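Pivico Practice Kit: your questions answered

What is Pivico?
Pivico is a practice kit for people who want to learn robot picking and sorting. You get a simulated arm and gripper, a work surface, trays and small containers, and a pile of little objects to move between them. It all runs on your own computer, so there's no hardware to buy first.

Do I need to know how to code?
Not to get going! You can drive the arm with a keyboard or a game controller from the first minute. Coding comes in when you want the arm to do the job by itself, and the Tusix lessons (included) start from zero.

What will I be doing in the first lesson?
Tray to container. You line up the gripper, pick up a small coloured object and put it down where it belongs. It sounds easy and it's harder than you'd think, which is a big part of why we love it.
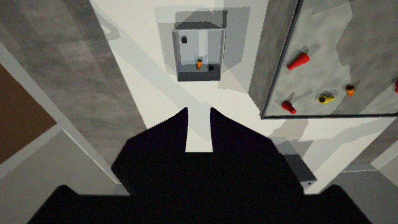

Most people need a few tries before they get a clean grip, so don't worry about dropped pieces. Press R and the layout resets. Once you're comfortable, turn on random layouts and the objects will land somewhere new each time.

Why is the view so close to the gripper?
It's the default for the sorting lessons. You can switch to the wide view in the Camera menu, and plenty of people flip between the two.

How many layouts are there?
The current version has 715, and 65 of those came from users. Silvia Rusnák, who looks after the layout library, is always keen to see more. Send yours in through the Share button.

Can I use it with a class?
Yes, please do! A classroom licence covers 30 students. The Girlow add-on lets you save everyone's attempts and play them back together.

Will my old Rweyemamu files open?
Yes, from version 2 onward. Colours may look a little different after import.

When is the next update?
November.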